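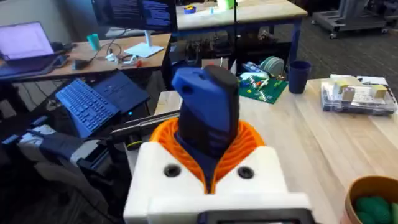 Drasgate: Design and Playtesting of a Digital Board Game Adaptation

Final Project Report
Submitted by Quyên Hồ
Interactive Media Program, Brirnville College

1. Introduction

Drasgate is a turn-based strategy game for tablet and desktop, adapted from a tabletop game of the same name designed by the author in the second year of the program. Players act as rival harbour councils on a river delta, building locks and warehouses while the channels silt up and change course. The tabletop version supports two to four players and takes an evening to complete. The purpose of this project was to produce a working digital adaptation that could be finished in a single sitting of moderate length, and to examine which rules of the original could be automated without reducing the decisions left to the player.

This report sets out the design of the adaptation, the method used to test it and the changes made in response. Artwork and sound are treated only where they affected play.

2. Background

Digital versions of board games generally follow one of two approaches. The first reproduces the physical table as closely as possible, including the handling of cards and tokens. The second retains the rules and discards the table. The author had initially favoured the first approach, as players of the original spoke warmly of its pieces. An early prototype showed that dragging silt tokens across a screen was slow and offered little in return, and the second approach was adopted for everything except the placement of locks.

The game was built in Grabner, the scripting environment taught in the first year of the program. Grabner handles hexagonal maps well but has limited support for saved games, a matter discussed in Section 5.

3. Rules and Adaptation

A game of Drasgate is played over a series of seasons. In each season a player may carry out 3 actions, chosen from building, dredging, trading and petitioning. At the end of the season the river moves. In the tabletop game, this movement is resolved by drawing cards and shifting tokens by hand, and experienced players reported that it was the step most often performed incorrectly.

In the digital version the river is resolved automatically. A preview was added so that a player can see which channels are at risk before committing to an action. The preview does not show the outcome – only the channels from which the outcome will be drawn. The starting treasury was raised to 2,000 crowns, as the shorter game left too little time for a poor opening to be repaired.

The petition action caused the greatest difficulty. At the table it depends on conversation, and players bargain, bluff and occasionally refuse to speak to one another. The adaptation replaces this with a sealed offer that the other councils may accept or decline. The result is quicker and noticeably colder.

4. Method

Testing was carried out in two stages. In the first, computer-controlled councils played 1,000 games against one another overnight, with the results written to a log. The councils followed simple priorities and were not intended to play well. Their purpose was to expose faults in the rules engine and any marked advantage in a starting position.

In the second stage, classmates played the game in the program's media lab on Tuesday evenings. Each session was followed by a short written questionnaire and an open discussion. Players were not coached, although a printed summary of the rules was available at each station.

5. Results

Of the games in the first stage, 429 were won by the council seated at the river mouth. In a four-player game this is a clear imbalance. The cause was traced to the trading rules, which gave the river mouth first access to foreign ships in every season. Access now rotates, with the order displayed beside the map.

The playtest sessions produced more varied findings. Players understood building and trading with little help. Dredging was neglected by newcomers, several of whom lost warehouses to silt and described the loss as arbitrary. The channel preview was available to them but was hidden behind a menu. It has been moved to the main view and is switched on by default.

Opinion on the sealed offers was divided. Those who had played the tabletop game missed the argument, while those who had not were generally satisfied.

Saved games remain unreliable. A game stored during the river phase may reload with the channels in their previous positions, and the current build therefore disables saving until the phase has ended.

6. Further Work

A revised petition action, using a small set of fixed messages between councils, has been drafted on paper and has yet to be programmed. The colour scheme for the four councils also requires attention, as the green and brown markers are difficult to tell apart on older displays. The tutorial covers the first season only and should be extended to include at least one movement of the river.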